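How to Write a Book Review That Says Something

I don't trust star ratings, and I trust the word "unputdownable" even less. Most review advice online teaches you to sound like the back cover. Try this and see if it works any better for you.

1. Skip the blurb until you've finished. Publishers write it to sell the book, and it will get into your sentences.

2. Mark pages as you go. My copy of Vora by Eglė Luik has two flags in it, at pages 111 and 201. The first is where I got interested and the second is where I quit believing the narrator. That was most of the review.

3. Keep the plot to three sentences. If you need more, you're retelling it.

4. Cross out "gripping," "lyrical" and "haunting." Read what's left. If there isn't much, go back to the book.

5. Say who gave you the copy. I'm not convinced free books leave anyone's opinion alone, mine included.

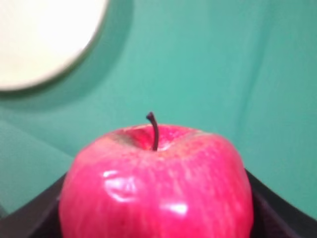
Quoting one good line does more than a paragraph of praise, but pick a line where the writer looked at something. "A red apple" could come from any novel. A pinkish red apple with tiny pale speckles, and a dark stem that hooks over to the left at the tip, came from a person paying attention. Quote that kind of line, give the page number, and say whether the rest of the book keeps it up. Plenty don't past chapter one.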